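Project news: folding clothes from hand-held demonstrations

The Jidelholm group has finished the first round of its clothing study. The question was a simple one: can a robot learn to handle clothes from demonstrations recorded in ordinary homes, with no robot present during recording?

People taking part used the Tomar hand-held gripper, which carries its own camera. We collected 709 demonstrations on beds, sofas and tables, covering shirts, trousers and shorts. Denim was included on purpose – it is stiff, and the thick seams are awkward for the jaws. Patterned bedding stayed in too, even where it makes the edge of a garment harder for the model to find.
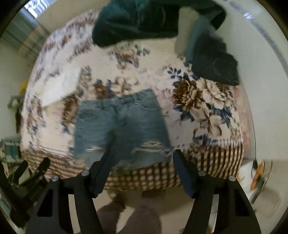 What we found

The model trained on all the home recordings completed the fold in 76 per cent of test runs. A second model, trained only on the 459 recordings made over plain covers, did well on plain covers and poorly on floral ones. Adding more plain recordings did not close the gap.

Motion blur mattered less than we expected. We had planned to remove blurred recordings, but leaving them in made no clear difference to the score. Frayed hems are still a problem, and the model often grips too far in from the edge.

What comes next

Drunness will host the second round, starting in July. The aim is roughly 2000 demonstrations, with more two-handed work and more dark clothing. Soltico is preparing the storage and the upload page. Homes that took part in the first round are welcome to join again.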